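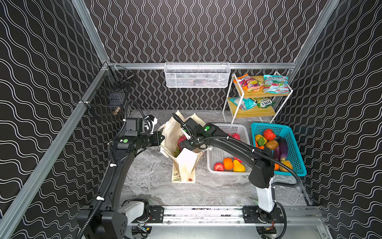
Cream tote, fruit in the white basket, veg (mostly) in the teal one, snacks on the shelf.

Packing a tote bag: the stuff you keep asking me

Does it matter what goes in first?
Yep! Potatoes, eggplant, carrots, anything that can take a bit of weight goes on the bottom. Tomatoes ride up top. I learned that one on the walk home from the Vorkcombe market, and I was picking seeds out of the lining for days.

Why do you sort into baskets before you pack?
I like seeing everything before it disappears into the bag. I'm pretty relaxed about it though, and a lemon in with the capsicums doesn't bother me one bit.

What about chips and lollies?
Last in, standing up along the side. If the bag's already full I just carry them (or open them, no judgement).

How much can a canvas tote hold?
Mine's happy with a decent veg shop. I weighed the apples and pears once and got 1,563 grams, and there was still heaps of room for bread.

Can I wash it?
I do mine cold, inside out, and hang it on the line. Skip the dryer, my old Bikwood one came out fit for a toddler.

Do you keep fruit and veg apart at home?
Mostly. Apples make my carrots go bitter if they share the crisper, so they live on the bench in their own basket.

Where do the empty bags live?
On a hook by the back door. I've got 14 of them and I still forget to take one.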